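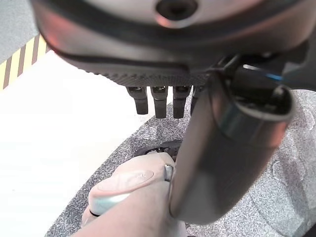
The pale pink item. See item 2.

Clendora display room, monthly meeting, Wednesday, 10.15

Present: Deolinda Valente (chair), Wajid Rajput, Petronella Magagula, Ariel Aquino (minutes)
Apologies: Valeriano Figueroa, who is at Vudton looking at rugs

1. Last minutes
Agreed, after Wajid asked for "stormed out" to be changed to "left to take a call". Changed.

2. Unlabelled stock
Petronella raised the pale pink object. It is rounded. It isn't on the stock sheet. Wajid believes it came with the Kubíček delivery, Deolinda believes it did not, and both were asked to stop believing things until one of them had looked at the delivery note.
Action: Wajid, delivery note.

3. The coffee table
Twenty minutes were spent on this. The glass top looks very well from the door and less well from directly over it, where the smudges are. Petronella would like a proper glass cloth kept in the cabinet. Deolinda pointed out that a glass cloth was bought in December and asked where it was. Silence was minuted at the request of the chair.
The orange cable on the carpet was also discussed. Everything under a glass table is on display, cables included. It is to be coiled neatly or moved.
Action: Ariel, cable. Petronella, cloth (find, or buy another).
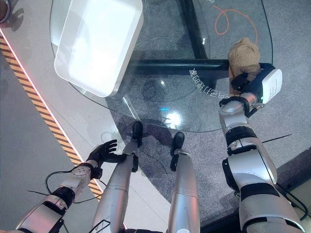
Coffee table with the white tray and the small brown bear.

4. The bear
Wajid proposed that the bear should live on the sofa. Petronella said a coffee table was no place for a bear, but neither was a sofa somebody was trying to sell. Put to a vote - 2 for the sofa, 2 against. The chair declined to use a casting vote on a bear. Carried over.

5. Refreshments for the table
The current spread was agreed to be generous: cola, water, apples in the glass bowl, tall snack cans with yellow lids and a whole pineapple on its own plate. Deolinda asked how a visitor was expected to help themselves to a whole pineapple. Ariel said it was there for height. Deolinda said so was Ariel.
Spending on food and drink stands at 646 against a limit of 1255 for the quarter, so the pineapple may stay. The burlap sack is to be given a purpose or put away, and its string kept off the glass either way.
Action: Ariel, sack.
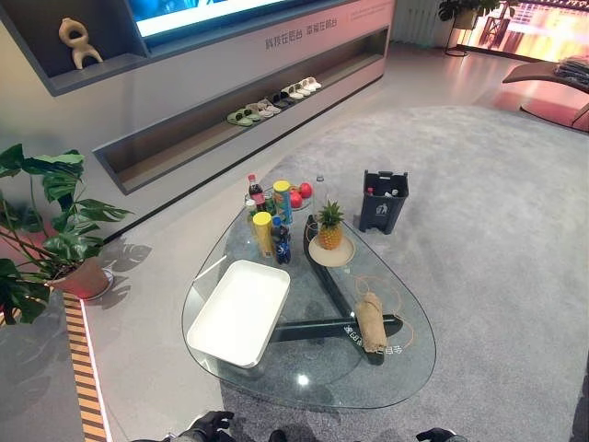

Petronella asked where empty bottles should go when the room is cleared at the end of the day.
Into the grey bin with the recycling symbol, Deolinda replied, with the caps left on, and the bin is then to be emptied before locking up.

6. Any other business
Nultel have quoted 3000 for new lighting. Wajid to ask whether that includes the lights.

Next meeting: same time, next month. Valeriano to bring carpet samples and, if he has it, the cloth.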